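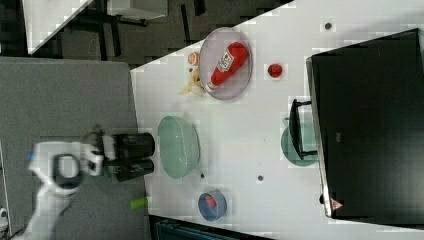
Figure 1. Side grasp on the black cup. Bowls, plates and toy food on the white table.

Shared Workshop Course: Building a Tabletop Arm Cell
Handout 6: Grasping round objects
Notes by Senan Foley, 2022-11-03

6.1 Scope
Handout 5 ended with the arm bolted down and the joint limits set in Pludine. These notes cover the choice of grasp for cups, bowls and plates. Motion planning between grasps is left to Handout 7.

6.2 Side grasp and top grasp
A cylinder can be taken from the side, with the fingers closing across its diameter, or from above, with one finger inside the rim and one outside. The side grasp gives a larger contact area and tolerates error along the axis of the cup. It needs clearance for the gripper body next to the object, and this is usually the limit on a crowded table. The top grasp needs little room but tolerates only small errors across the wall.

For shallow bowls and plates the side grasp is not available. Use a rim grasp with the wrist tilted, and approach from the side nearest the base where possible.

6.3 Closing force
Let m be the mass of the object, g gravity, and mu the friction coefficient between finger and wall. For two opposed fingers holding a vertical load, the minimum normal force per finger is

N = m g / (2 mu)

Multiply by a safety factor of 2 for slow moves. For the test cup we measured a mass of 54 g. With mu = 0.4, N is about 0.66 N, so the commanded force is 1.3 N. Thin plastic walls deform well before the gripper reaches its maximum. Set the force limit in Flidora before the first powered test.

6.4 Table layout
Keep the monitor and its stand outside the swept volume of the forearm, or enter them as a collision box. A box drawn too small is the most common fault in student cells. Low objects placed under the stand should be treated as unreachable.

6.5 Exercises
(a) Derive the expression in 6.3 for a cup held with its axis horizontal. State which contact moments were neglected.
(b) Repeat the force calculation with mu = 0.25.
(c) Log 43 side grasps on one cup and plot the axial offset at contact. Submit the raw log with the plot.

Reading: Ojala, setup guide, sections on tool frames and payload.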